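Robots Come to Help at the Lunch Box Factory

Category: Kids / How Things Work 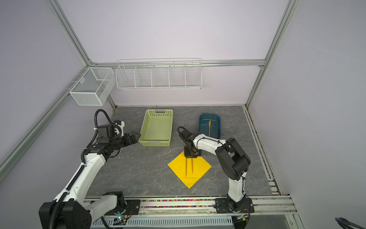 At Vellier, a company that packs lunches, people used to do every small job by hand. They folded napkins, put out chopsticks and filled baskets, 76 lunches in one hour. It is tiring for the fingers!

Now two robot arms learn some of these jobs. A robot does not get bored. But it can be confused by very easy things, for example a napkin with a fold in it. Then a person must come and help.

So what do the workers do now? Two of them went to a course for 17 days. They learned how to teach the arms and how to stop them safely. Others check the food, because a robot cannot taste the soup. Some workers were afraid for their jobs at first, and they asked the boss many questions.

Would you like to teach a robot? What would be its first job?

28 shares | 2 comments

Recent:
How does an elevator know your floor?
Who drives the trains at Livar?
Why do factories have yellow lines?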